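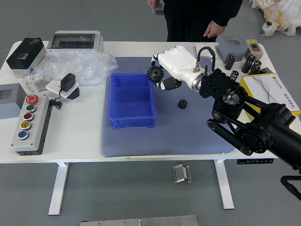 4.2 Equipment Planning and Cost

Figure 3. Work table of the sorting cell. The hand holds a bevel gear beside the two-compartment bin.

The budget for the cell was fixed in April, before the part list was complete. For this reason we separated the purchases into 2 groups. The first group contains the arm, the hand and the control station with the emergency stop, which must be ordered together. The second group contains small items such as bins, mats and power strips, and these can be bought later from the laboratory fund.

The hand was the most difficult decision. A simple two-finger gripper is cheaper, but gears of different size would need a change of fingers – and each change costs working time. Following the planning method of Morsy, we counted this time as a yearly cost. We also reserved 18 percent of the total for spare cables and belts, and more than 200 hours for setup and training of the operators.

The table was not included in the comparison, as both suppliers, Forkden and Plillbridge, accept a table provided by the customer.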